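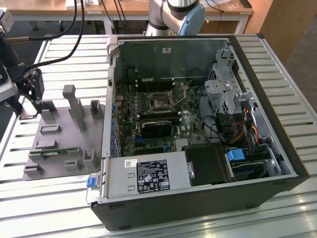 Trumgate Technical College Students Take Computer Repair to the Robot Bench

TRUMGATE – Students in the second-year automation program at Trumgate Technical College will spend the spring term programming robot arms to handle parts inside desktop computers, the college announced in February. The project, called Tanguy, is open to students from both the automation and the computer service tracks.

Teams work on used desktop towers with the side panel off. Each team picks one job from a list set by the instructors, such as placing a small circuit board in its slot or lifting one out and setting it down in a holder. The team then has to write the program, build any fixtures it needs and run the job in front of the class.

"A computer case is a hard place to work," said Bastien Tessier, who teaches the course. "There are cables in the way and the clearances are small. Students who have only moved blocks from one spot to another find out fast that they have to plan the path in and the path out."

Fixtures are a large part of the grade. Students draw them in the college's design lab and print them on the machines there, and most teams go through several versions. A holder that is too tight keeps the gripper from pulling the part free. One that is too loose lets the part tilt, and the arm then picks it up at the wrong angle.

The course has 42 students this year. They share bench time in room 3201, which is open to enrolled teams until 9 p.m. during the term. Lectures and design reviews are held in room 3806.

Prududeo, a local electronics recycler, donated 40 retired desktop computers for the project. The company removed all hard drives before delivery. Because the machines come from several different offices, the layouts vary, and teams must show that their program works on the tower they trained on before they ask for a second model.

Bestis, a machine shop in Trumgate, is paying for printing material and replacement gripper fingers. Two of its technicians will also sit in on the design reviews and give written comments to each team.

Students keep a shared log of every run, including the ones that fail. An entry lists the program version, the fixture version, the starting position of the part and what went wrong. Tessier said the log counts for as much as the final demonstration.

"I would like to see a team with twenty failed runs written up properly before I see one good run with no notes," he said. "When they go to work, somebody else is going to have to pick up where they left off."

Final demonstrations will be held at the end of the term in the main lab. Each team gets three attempts at its job and five minutes to explain its fixture design. Families, employers and high school students are welcome to attend, and there is no charge. Safety glasses will be handed out at the door.

Students who want to join the course next year must have finished Introduction to Programming or Computer Service I. Applications are available at the automation office and must be signed by an adviser.

Media contact: Bastien Tessier, Automation Program, Trumgate Technical College, Room 3806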